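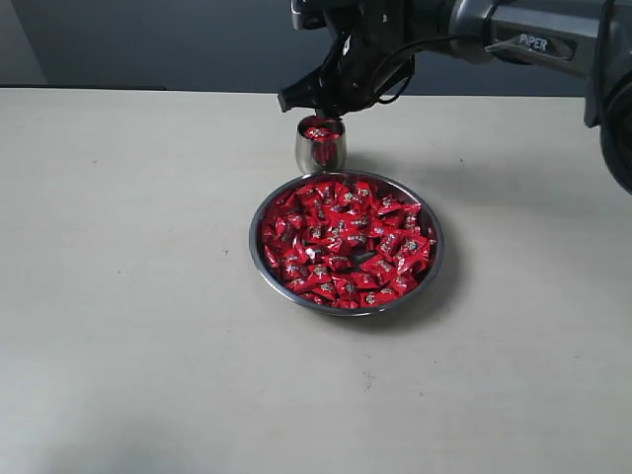 Skirndale Bench Cell Safety and Setup Kit

For small robotic arms used on tables and benches in teaching rooms, workshops and test areas

Product group: Guarding and workplace safety
Supplied by: Skirndale
Page last revised: March 2023

Overview

The Skirndale Bench Cell Kit is a set of parts, labels and paperwork for people who run a small robotic arm on an ordinary table. It is meant for light pick-and-place work, such as moving small wrapped goods between a cup and a dish, sorting samples or loading trays.

Small arms are often put to work without the checks that a larger machine would get. They are light, they run from a wall socket and they fit on a desk. They can still trap a finger, knock over a container or pull a cable out of its socket. The kit gives you the hardware to mark out and stop the cell, and a written method for setting it up and keeping it in order.

The kit does not include an arm, a gripper or a table. It is not tied to one make of arm.

What is in the box

Flernau stop button on a weighted base, with lead
Key switch for locking the cell off
Roll of floor and bench marking tape, yellow and black
Cable clips and a strain relief bracket
Edge clamp for fixing a base plate to a table top
Set of warning labels
Risk assessment form, printed and as a file
Daily check card, wipe-clean
Setup guide

Sizes and limits

Largest reach of arm: 800 mm
Smallest table depth: 600 mm
Table thickness for clamp: 20 mm or more
Order code: 628

Do not use the kit with an arm that reaches further than the figure given. Ask us about the Hamuvau fenced cell instead.

Standards the kit is written around

The setup guide follows the order of work in ISO 12100, the general standard on risk assessment for machinery. For the arm and the cell it refers to ISO 10218, parts 1 and 2. Where people and the arm share the same space, it also refers to ISO/TS 15066, which deals with collaborative operation. The stop button section refers to ISO 13850.

Buying the kit does not make your cell compliant with any of these. The person or firm that puts the cell together has to carry out the assessment and keep the record. You will need your own copies of the standards, as we are not able to reproduce them.

In Great Britain, an employer using an arm at work will also need to look at the Provision and Use of Work Equipment Regulations 1998. The form has a page for this.

Setting up the cell

Choose a table that does not rock. Clear it of anything the task does not need. A plain, pale top with a matt finish makes dropped items and stray fixings easy to spot.

Fix the base of the arm before connecting the power. Use the clamp or bolt through the table. Rubber feet on their own are not enough.

Move the arm by hand or at its slowest speed to find the full area it can reach, with the gripper fitted. Mark the edge of that area with the tape. If the area runs past the table, mark the floor as well. Measure from the outermost part of the gripper and allow for whatever it will be holding.

Run cables back along the arm and clip them down. Leave enough slack at the wrist for the full turn of the joint and no more. A loop that hangs beside the gripper should be watched through one slow cycle to see that it does not catch on the work or on the table edge.

Put the stop button where the operator can reach it without leaning over the marked area. It must be wired to the arm's own stop input. A button that only pauses the program is not an emergency stop.

Containers and small parts

Many bench tasks involve picking from or placing into a cup, bowl or dish. The guide gives these points for that kind of work:

Mark the position of each container on the table, so that it can be put back in the same place after cleaning.

Set the approach height above the rim, and test it with the container empty and then full. Heaped items can stand higher than the rim.

Keep containers that stand close together far enough apart for the open gripper to come down without touching the second one.

Polished steel can upset some cameras and distance sensors. If your cell uses them, test with the real container under the lighting you will work in.

If the goods are food, even wrapped, use a gripper kept for that purpose and follow your own hygiene rules. Food used for handling trials should be labelled as test stock and not eaten.

Do not reach into a container while the arm is enabled. Stop the arm, turn the key and take it out. Then refill or clear the container.

Daily checks

The check card is filled in before the first run of the day. It covers:

Base clamp tight
Gripper screws and plates secure, no cracks
Cables clipped, no worn covering
Stop button tested with the arm moving slowly
Tape and labels in place and readable
Table clear and clean
Speed limit set as recorded on the form

Any item that fails must be put right before use. Write the fault and the repair on the back of the card and copy both to the cell record.

When to repeat the risk assessment

Repeat it when the arm, gripper, table or task changes, or when the cell moves to another room. A new set of fingers counts as a change. So does a heavier container. A software update that alters speed, force or stopping should be treated in the same way.

Training

The guide has a short induction sheet for new users. It takes them through the stop button, the key switch, the marked area and the daily card. Each user signs it. Visitors do not need to sign but must stay outside the tape.

Related products

Taşdemir bench screen, clear, three-sided
Hamuvau fenced cell, for longer reach arms
Spare label set and check cards
Flernau stop button, sold singly

Delivery and returns

Kits are sent from Skirndale stock. Unopened kits can be returned. Stop buttons and key switches cannot be taken back once they have been wired. The next issue of the setup guide is due in July and will be sent free to registered owners.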